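# Zirgate Laundry Items

Item and layout notes for the laundry part of the Zirgate household set. Version 7 adds the basket-on-chair layouts.
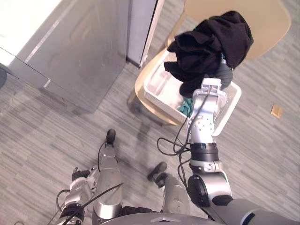

Each record covers one basket, its support surface and the textiles in or on it. Records are stored as one JSON file per layout, 1,999 in total.

## Fields

| Field | Type | Notes |
|---|---|---|
| `basket` | string | shape, color, wall type (`slatted`, `solid`) |
| `support` | string | `chair`, `floor`, `table` |
| `items` | list | color and state of each textile |
| `floor` | string | `carpet`, `tile`, `wood` |
| `split` | string | `etbridge` or `rislow` |

## Item states

- `crumpled`: no visible fold lines, compact
- `draped`: hangs over a rim, chair back or other edge
- `folded`: at least one deliberate fold

A cloth that is partly in the basket and partly over the rim is labeled `draped`. Garment type is left blank if it can't be read from the shape.

## Splits

`etbridge` holds out 150 layouts for testing. Everything else is in `rislow`. No basket appears in both.

## Known issues

- Dark textiles: inside and outside of the fabric are often confused in the labels.
- 12 records have an empty `floor` field.
- Small items near the basket wall were missed in versions before 5.

Label names follow the Nikzad textile list, lowercase, no plurals.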